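Let the Students Draw Badly First

Jul 26, 2021

I sat in on a design review in January where a second-year student pinned up 302 chair variations. Three hundred and two! She'd set up a parametric model, hooked the seat angle and the leg spacing to a couple of sliders, and let it run overnight. The wall looked fantastic. Then Renata Espinoza, who was one of the critics, asked her which one she'd want to sit in, and the poor kid just stood there.

I've been chewing on that ever since. I like these tools, I should say. I've used Rodurell for years, and I moved most of my studio work over to Tisier when they fixed the export (mostly fixed it, anyway). I have no wish to go back to tracing paper and a sore neck. But I think we're handing software to people a year too early, and I think schools know it and do it anyway since it looks so good on open house day.

When you draw a thing by hand, you get bored. Boredom is useful! Somewhere around the fourth version of a staircase you start asking whether the building needs a staircase there, and that question is worth more than another 100 staircases. A slider never gets bored and it never asks you anything.
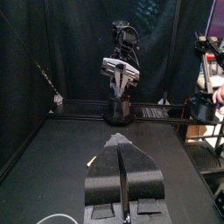
A black two-finger gripper, with a second arm standing across the table.

Hendrik Jacobs and I have argued about this over many lunches. His line is that every generation says the same thing about the next tool, and that his own teachers hated CAD. Fair enough, they did. But those teachers got two years with him before he touched a computer, and I can see it in his work — he still knows where the weight is going before he opens a file. I'm not sure he'd know that if he'd started where our students start now.

So what would I do? Give them one year with pencils, cardboard and a cheap glue gun. Grade the ugly models. Then bring in the scripting, all of it, as fast as they can take it. I'd bet they would write better scripts, too, because they'd have something they were trying to find.

The chair student emailed me last month, by the way. She's down to two, and she's building both.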